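Hayley Horrocks has run the sorting floor at Gerlach Salvage in Asville for two years. The shop takes in household leftovers, mostly from garages and sheds, and sells them on by the piece. I met her on a Tuesday, before the doors opened, and asked how a box of mixed stuff turns into something with a price tag.

"It starts in a bin," she said. "Everything gets tipped into metal bins first. We tried plastic ones and they cracked in the first winter."

The metal ones came from a closed parts plant in Botden. She paid 63 dollars each and the paint was already going when they arrived. She has been asked more than once if she plans to repaint them.

"No. You put a garden fork in there and drag it out again, that's your paint gone. The bottom is bare metal and it wipes clean. I don't need it to look nice."

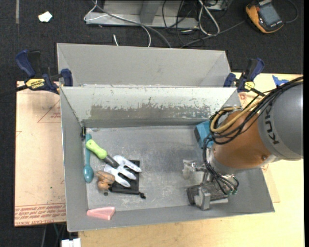 Garden tools are what she likes to see most. Hand forks and trowels sell all year, and a bright handle sells faster than a dull one. "People lose them in the grass," she said. "They come in and ask for green, then they remember why they lost the last one and ask for orange."

Kitchen things are harder. A single spoon has to go in with other single spoons, and the bundle brings in very little. Pouches and small bags get opened and checked before anything else happens to them. Last August one held 500 dollars in old bills, and it took her most of a week to find the family.

Trevor Tindall, who prices for the shop, would like the bins sorted by material. Horrocks sorts by where a thing gets used - yard, kitchen, desk, car - and they have not settled it.

"Trevor wants all the metal together," she said. "Then you've got a fork next to a soup ladle, and the customer doesn't shop like that."

Tindall told me later that he still thinks he is right. He keeps his own shelf at the Rasport branch, sorted his way, with 100 items on it. Horrocks has been to look at it once. She bought a trowel.

Contact | Copyright Gerlach Salvage, Asville | Back to top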